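Kategorie: Betrieb & Personal › Automatisierung › Greiftechnik

Greifer am Packplatz: Was ändert sich für die Leute?

Brukent

Wir packen Geschenksets für einen Versandhändler, 26 Beschäftigte in zwei Schichten, bis zu 2.000 Sets pro Schicht in der Spitze. Die Leitung will ab März zwei Plätze mit Parallelgreifern ausrüsten. Kartons und Faltschachteln sind unkritisch, Sorgen machen mir Stoffbeutel mit Zugband, Taschentuchpackungen und alles andere ohne feste Kante. Zwei Fragen: Was bleibt den Leuten an diesen Plätzen als Arbeit, und wie wird das eingruppiert? Bisher heißt es nur, niemand werde entlassen.

Cadosgate

Kommt auf den Greifer an. Bei uns steht seit einem Jahr einer, der macht Kartons und sonst nichts. Die Beutel legt weiter jemand von Hand ein. Eingruppierung ist geblieben wie vorher. Betriebsrat fragen.

Zestetti

Ergänzung zu Cadosgate: Der Betriebsrat ist vor der Bestellung zu beteiligen. Bei uns lag der Kaufvertrag schon vor, danach war über Taktvorgaben kaum noch zu reden. Unbedingt schriftlich festhalten, wer bei Störungen den Greifer freiräumt und ob diese Zeit auf die Stückzahl angerechnet wird. Bei uns wurde sie anfangs nicht angerechnet, das waren an schlechten Tagen nahezu 500 Teile Differenz zwischen zwei Kolleginnen am gleichen Platz.

Zur Technik: Für weiche Teile würde ich geriffelte Backen und eine einstellbare Greifkraft verlangen. Satin rutscht auf glatten Backen, und bei zu viel Kraft bleiben Druckstellen. Vor der Abnahme mit den eigenen Artikeln testen, in beliebiger Lage und auf weicher Unterlage. Musterteile des Herstellers sagen wenig aus.

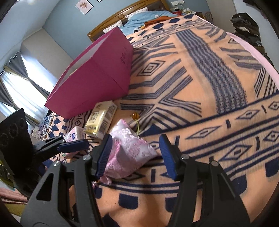

Maj-Britt Skjelbred
Fachmoderatorin Greiftechnik und Arbeitsorganisation

Der Satinbeutel mit Zugband zwischen den offenen Backen ist ein typischer Grenzfall. Der Stoff gibt nach, die Kontur hängt von der Füllung ab, und auf einer Decke fehlt die harte Auflage als Gegenlager. Die stehende Schachtel weiter hinten ist dagegen einfacher anzufahren — sofern ihre Breite zur Öffnung passt.

Für den Arbeitsplatz folgt daraus: Das Greifen fällt teilweise weg, Vorlage, Sichtprüfung und Störungsbeseitigung kommen hinzu. Wer Griffpunkte vorgibt oder Greifversuche bewertet, übt eine andere Tätigkeit aus als vorher. Die Stellenbeschreibung ist dann neu zu fassen, die Eingruppierung auf dieser Grundlage zu prüfen. Ich empfehle 4 Wochen Parallelbetrieb ohne Stückzahlvorgabe, mit Störungsprotokoll je Artikel.

Kontakt | © Mancuso Fachforum | Nach oben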